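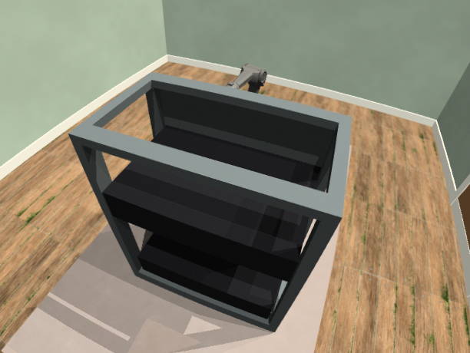 Guestbook entries on the Rosser memorial page are accepted by the form but do not appear in the public list. The visitor gets the "thank you for your message" screen, and the entry is stored with status "held" instead of "published." Candles lit from the same page show up right away. Pictures are also unaffected: they display at full width in the same page template, so the template and the media path were ruled out early. The fault is limited to text entries.

**Opened:** 6 July 2019
**Reported by:** Dwynwen Edwards, Brukinholm Funeral Home
**Assigned to:** Cledwyn Jarman, Hesdale support
**Component:** Grurkum guestbook module
**Priority:** high (family is waiting on messages)

### Report as received

> The family called this morning. They know of people who have written in the book and none of it is there. I can see 20 messages in the admin list, all gray. I did not turn on approval for this page. Please don't delete anything, some of these people will not write twice. — D. Edwards

### Log

**Entry 1 (CJ).** Reproduced on a test memorial under the Brukinholm account. Short message, no links, signed-in user: held. Same message on a test memorial under a different account: published.

**Entry 2 (CJ).** Page setting "Approve entries before posting" is off, as reported. Account-level setting is also off. Word filter log shows no matches for any of the 20 entries.

**Entry 3 (CJ).** Asked customer whether anything was changed on the account recently. Reply: the account signature block was edited in May, and the guestbook closing date on the Rosser page was extended last week at the family's request.

**Entry 4 (CJ).** Closing date looks relevant. The Rosser page shows the new date in the editor, but the stored record still has the old one. Grurkum treats an entry submitted after the stored closing date as late, and late entries go to "held" with no notice to the page owner. Candles do not check the closing date.

**Entry 5 (CJ).** The test memorial had been copied from the Rosser page, so it carried the same stale date. That explains the result in entry 1.

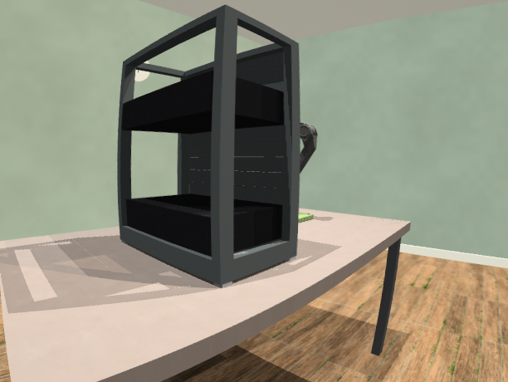

*Open-frame cabinet with two black drawers, pale tabletop.*

**Entry 6 (CJ).** Cause of the stale date: the editor writes the new closing date only if the time zone field is filled in. On this account it is blank. The save reports success either way. Passed to development as a separate defect.

### Workaround applied

1. Set the account time zone.
2. Reopen the Rosser page in the editor, re-enter the closing date, save.
3. Confirm the stored record matches.
4. Select held entries, then "Publish with original date" — do not use "Publish now," which restamps every message and puts them out of order.

Published 15 of the 20. The other 5 are left in "held" at the customer's request. They are repeat submissions, and Dwynwen will check with the family before removing any.

### Customer reply

> I can see them on the page now and the dates are right. The family has the link. Can you check our other open books for the same thing?

### Follow-up

Checked all open guestbooks on the account. 9 pages have an edited closing date and 6 of those had a stale record. All 6 corrected. No held entries found on them.

**Status:** pending, waiting on customer decision for the remaining held entries.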